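Search the tracker
Enter ticket number or keyword

Ticket 432 -- Parnus payments desk
Subject: Repeated credit card test charges not caught by velocity rule
Status: Closed, 2020-05-31

Reported: 14 small card payments went through the Elto checkout from one address range. Each used a different card number. The velocity rule should have blocked everything after the eighth.

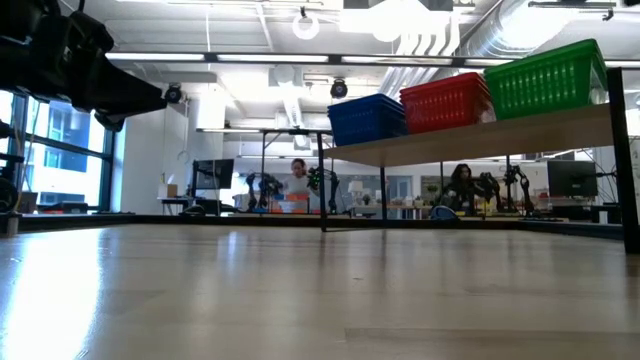
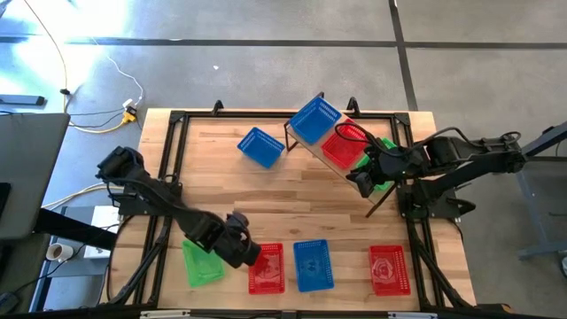
Both views: wooden tabletop with black robot arm equipment.

Log

1. Pulled the gateway records. All 14 charges carried the same device token. Amounts varied, billing names did not match the cards.

2. Checked the rule in Eveo. Limit set to 8 attempts per 600 seconds, keyed on card number. A new card resets the count, so the limit was never reached.

3. Changed the key to device token plus address range. Replayed the records in the test system. Attempts 9 to 14 were refused.

4. Asked Leinonen to refund the accepted charges before the cardholders dispute them. Refunds confirmed.

5. Rule moved to live. The old rule is still present but disabled -- do not delete it, the October reports read from it.

Open point: the refusal message tells the sender which check failed. Moved to a separate ticket.

Comments (3)

We had the same pattern on gift card orders. Keying on device alone gave false blocks on shared office machines.

Does the new key survive a cleared browser?

No. The address range still counts in that case, but with a higher limit.

Contact the desk | Copyright Parnus | Back to top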